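Speaker notes, "The drawer job" (Dendale meetup, Tuesday slot)

Start before the room settles. Say hi, say I'm the one from Jodlow who used to run the fitting bench and now mostly runs the thing that is learning the fitting bench. Thank Pieter for the invite (Pieter Masilela, he's by the coffee, wave at him!).

1. Where we were in April

Tell them what the job was. At Jodlow we make storage furniture, and every drawer gets opened and closed by a person before it ships. Pull, feel for a catch, push, next one. I did it for years and I liked it more than I let on. On a good shift I'd get through 276 drawers and still have the energy to argue about lunch.

Then mention wrists. Ask who in the room has had a wrist brace, wait for the hands. Two of us on my shift had one at the same time, and that was what got the Mavix project signed off, much more than any spreadsheet.

Slide up, give it a second. We do all our practice in simulation first, so this is a rendered drawer, dark wood grain, bar handle on two posts, and a rounded notch cut in the top edge of the front. 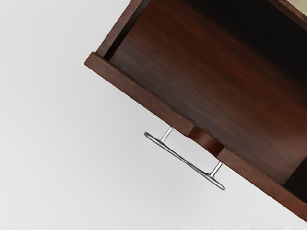
2. What I do all day now

People think I watch a robot. Mostly I talk! The engineers come over and ask me things like "how do you know it's sticking?" and I have to put into words something my hands have been doing on their own for years. That was hard. The first week I just kept saying "you feel it" and they kept writing down "feel it" and looking sad.

Explain the rule we settled on: every new handle style gets 1,000 simulated pulls before it goes near the real bench. I go through the failed ones with a mug of tea. Some fail in ways no person ever would, and those are my favorites (tell the one about the drawer that got pushed for a whole minute, if there's time).

Talk about the approach here. A person reaches for a bar without thinking about it. For the gripper, lining up with the bar is its own piece of work, and I've spent whole mornings on nothing but that bit between the fingertips and the handle.

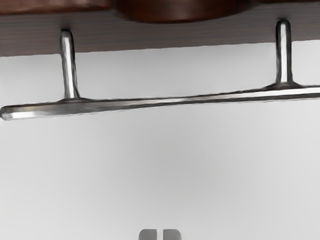 And that's where the shift in the job really shows, because I used to be judged on speed and now I'm paid to be picky. Some of my old bench mates love that and some can't stand it. One moved over to our Lumanlan site so he could stay on hand assembly, and he's happy there, and I want to say that out loud without making it sound like a sad story.

Pay: somebody will ask. Say it plainly. The grade went up for those of us who retrained, but it took a lot of nagging, and the overtime is mostly gone. If you counted on overtime, you felt it. I did.

3. Stuff I'd ask for again

Get the bench crew in before the order is placed. We were brought in after, and we lost weeks on things any of us could have spotted over a sandwich.

Training in work hours. We had 10 sessions and the first few were after shift, which was miserable, so push back on that early.

Questions next. If it's quiet, ask Pieter what he'd automate at his place and what he'd leave alone.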